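FOR IMMEDIATE RELEASE

Troltavton Breakfast Table opens sign-ups for August

Irside neighborhood program invites families to slow down over bread, fruit and a bowl of cereal

IRSIDE - The Troltavton Breakfast Table, a morning program run by the Skesum Community Kitchen, will return in August with 17 sittings and room for 386 people across the month. Sign-ups are open now, and all sittings are free for anyone who lives in Irside or the streets around Zabala Park.

The idea is as plain as it sounds. People come in at 7:30 a.m., set a place, put breakfast on the table and eat it sitting down. The food is the kind most homes already have - a loaf to tear and share, an apple, a box of cereal, a bowl and a spoon. No cooking skills are needed, and no one has to bring anything.

"We get asked all the time what the menu is, and I love telling people it's bread and cereal," said Thanakorn Srithong, who leads the program. "A good loaf on a plate in the middle of the table gets people talking faster than anything I could cook. Someone tears off a piece, someone else wants the crusty end, and off we go!"

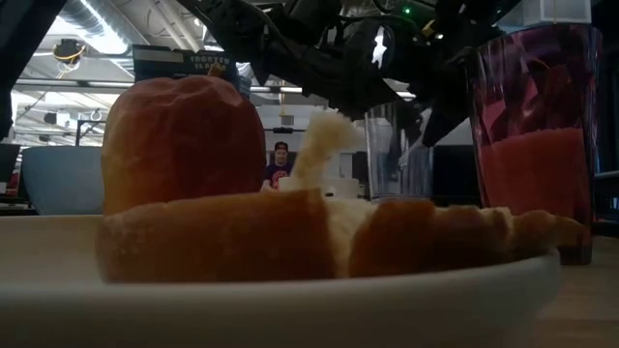 Last year the kitchen served 1,080 breakfasts, its busiest year so far, and many guests asked for more mornings when children could do the setting up themselves. The August sittings are built around that request. Each child gets a placemat, a bowl and a spoon, and lays out a place before the food goes around. Pouring your own cereal is very much part of it, spills included.

Srithong said the younger guests take the job seriously. "They'll move a spoon three times until it's where they want it. Then they show their grandparents how it's done. I could watch that all morning."

The program has also grown a little on the bread side. Loaves are torn by hand at the table, and guests who prefer toast can make their own. Apples are served whole or cut up. Anything left at the end of a sitting can be taken home, and guests are welcome to bring a container for it.
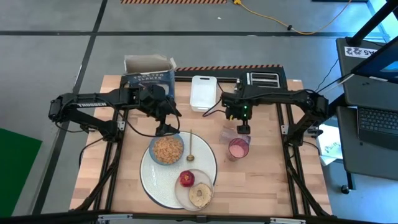 Cereal in a blue bowl, with a gold-colored spoon on a round woven placemat.

New this year is a take-home sheet called "Set One Place," which walks families through a simple weekday breakfast for one, two or more people. It covers what to put out the night before, what can wait until morning, and a few ways to use up the last of a loaf. The sheet will be handed out at every sitting and can be picked up at the Skesum front desk all month.

Sittings last 48 minutes, short enough to finish before work or summer camp. Late arrivals are fine as long as there is a seat. Guests with food allergies should say so when they sign up so the kitchen can plan for them.

To reserve a place, stop by the Skesum Community Kitchen front desk in Irside any morning before noon. Groups of six or more are asked to sign up together so they can be seated at the same table.

About the Skesum Community Kitchen
The Skesum Community Kitchen hosts shared meals and food classes for residents of Irside. The Troltavton Breakfast Table is its longest-running morning program.

Media contact: Thanakorn Srithong, Skesum Community Kitchen

###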